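# Cork board

A **cork board** (also pinboard, tack board or, in offices and schools, bulletin board) is a flat panel faced with cork, usually held in a frame, into which pins or tacks can be pushed to hold paper.

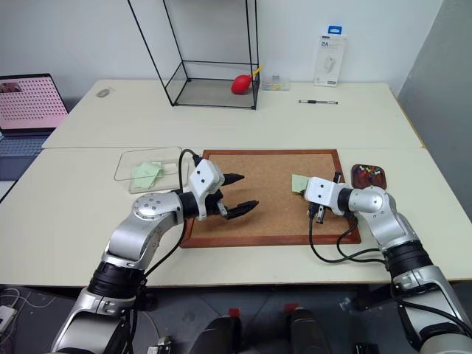

The board is one of the plainest pieces of office equipment, and a surprising number of claims have gathered around it. Sellers describe cork as self-healing, germ-resistant, sound-absorbing, fireproof and good for the planet. Writers on work habits add that pinning things up improves memory, focus and teamwork. Some of this is well founded. A good part of it comes from stretching a true statement about cork bark until it covers a thin sheet of ground cork glued to a backing.

## Material

Cork is the outer bark of the cork oak, *Quercus suber*, which grows in the western Mediterranean. The bark is stripped by hand from living trees, which then grow a new layer over a period of years. Most of the crop by value goes to bottle stoppers. Boards are generally made from what is left: stopper waste, broken bark and lower grades that are ground into granules, mixed with a binder, pressed into blocks and sliced into sheets.

This matters because much sales copy describes whole bark and then sells granules. The cells of cork are small, closed and full of gas, and they do spring back after being squeezed. In a pressed sheet, those cells sit inside grains held together by a binder, and the behavior of the sheet depends heavily on the size of the grains and how well they are stuck. Two boards that look alike in a catalog may age in very different ways.

Sheet thickness is the detail most often left out. Makers tend to give the thickness of the whole panel, backing included. A buyer may read a generous number and receive a facing of 2 millimeters over fiberboard, into which a pin goes easily for a very short distance and then stops.

## Construction

A typical board has three parts: facing, core and frame.

The **facing** is the cork itself. It may be left bare or covered with fabric. Fabric-covered boards are often sold as cork boards when the material under the cloth is soft fiberboard with no cork in it. Labels such as "cork style" and "cork look" usually mean a printed surface.

The **core** gives the panel its stiffness. Soft fiberboard lets a pin pass through the cork and grip below it. Hardboard doesn't, and a thin facing on hardboard is the most common reason that pins lean over and fall out. Cheap boards may use corrugated cardboard, which holds pins fairly well at first and poorly once the same spots have been used many times.

The **frame** covers the raw edges and carries the hanging hardware. Wood and aluminum are both common. Corner joints are the weak point in either case, and a frame held by staples alone will often open at the corners after a few moves from wall to wall.

## History

The early history of the cork board is poorly documented, and popular accounts tend to be more exact than their sources allow. Pressed cork sheet became a practical product in the late nineteenth century, when factories looked for ways to use stopper waste. It was sold for floors, insulation and gaskets. People must have noticed fairly soon that it took a pin well, and it is hard to see how anyone could now say who noticed first.

Patents are often cited to settle the question. A patent shows that somebody described an arrangement and paid a fee. It doesn't show that the arrangement was new in daily life, that it was ever made, or that later makers had heard of it. Several patents from the first half of the twentieth century cover boards with cork faces, and whichever one a writer happens to find first tends to be named as the origin.

The frequently repeated story that cork boards entered schools because chalk dust was thought harmful has no clear source. Schools had been tacking paper to soft wood, burlap and wallboard for a long time, and a softer surface needed no medical excuse.

## Claims about performance

### Self-healing

The term is used for the way a pinhole closes after the pin comes out. With a fine pin and a thick facing, the hole does shrink and may be hard to find. The cells around it were pushed aside and have moved back. Cells that were torn stay torn, though, and granules that were knocked loose don't reattach. "Self-healing" suggests that the board returns to its earlier state. It returns to looking much like it, which is a weaker thing, and corners of boards where the same notice is changed every week show the difference clearly enough.

An informal trial by Gertraud Brunner, circulated among school furniture buyers in June 2020, is still quoted in support of the stronger claim. Brunner pinned and unpinned the same spots on four boards, sold under the names Fenent, Kumedari, Rüegg and Zirnonero, until a standard sheet of card would no longer stay up. The Kumedari board lasted 248 cycles and the Fenent board 67. The write-up gave no figures for the other two.

The trial is usually presented as proof that good cork heals. It shows something narrower. One sample of each board was used, the core materials were different, and the pins were from a single box. The Kumedari panel had a soft core and the Fenent panel a hard one, so the result may say more about fiberboard than about cork. Brunner's own notes made this point. The summaries that circulate tend to drop it.

### Resistance to germs

Cork contains suberin, a waxy substance that slows the passage of water, and dry cork is a poor place for mold to grow. From this, advertisers move quickly to "antimicrobial." The step isn't justified. A surface that doesn't feed mold is one thing, and a surface that kills bacteria is another. A board in a hallway also collects dust in its pinholes and can't be scrubbed without damage. Clinics and kitchens often avoid cork for that reason.

### Sound

Cork is used in building work as an underlay, where it reduces the noise of footsteps passing through a floor. That is a matter of impact and vibration. Echo in a room is a different problem, and a thin, fairly smooth sheet does little for it. A large, thick, fabric-covered panel may help somewhat. A small framed board over a desk won't change how a room sounds in any way that a person could reliably notice, whatever the package says.

### Fire

Thick cork chars slowly and is slow to carry a flame, and the bark protects the tree in brush fires. Neither fact says much about a panel with glue, a wood-fiber core and a layer of loose paper pinned all over it. The paper is the main concern. Fire rules for hallways often limit how much wall may be covered, and a board sold as "naturally fireproof" is subject to them like any other. Where a fire rating is required, only a test on the finished panel is of use.

### Environment

The case for cork is stronger here than elsewhere. The tree isn't felled, the groves support a wide range of plants and animals, and granules use up material that might otherwise be burned. Even so, the figures given for carbon stored by cork products usually belong to the forest, and they are often passed along as if they belonged to the item. A board is mostly core and frame by weight - the cork may be the smallest part of it. Panels with glued layers are also hard to recycle, a point that product pages seldom bring up.

## Boards and working habits

Books on study skills and office life often recommend a pinboard as a tool for thinking. The usual argument is that seeing all the parts of a project together makes links between them easier to find. This may well be so for some people and some tasks. The evidence offered is mostly personal accounts, along with studies of displays in general that didn't test boards at all.

A more modest claim is easier to accept. Paper on a wall stays in view without anyone opening a file, and it can be moved by hand. The drawback is that a notice in view for long enough stops being read. In one small office survey often cited in trade articles, notices were said to lose their readers after 21 days. The survey can't be traced in full, and the exactness of the number is a reason for caution.

The wall of photos joined by red string, familiar from crime dramas, owes more to set design than to police work. It gives a camera something to look at while a character thinks. Some investigators have used wall charts, but the string in particular seems to have spread from screen to office, where it now appears mainly as a joke.

## Care

Bare cork is best cleaned with a soft brush or a vacuum on low power. Water can raise the grain and loosen some binders. Direct sun fades cork and makes it brittle, and boards opposite a large window often show pale areas around the shapes of old notices.

Oils and sprays sold to "feed" cork have no obvious purpose. Cork on a board is dead tissue and takes up nothing it needs. Sealing the surface darkens it and may make pins harder to push in. Turning the board upside down now and then, so that the pins land in fresh places, costs nothing and probably does more for it than any product.

## See also

- Cork oak
- Drawing pin
- Fiberboard
- Whiteboard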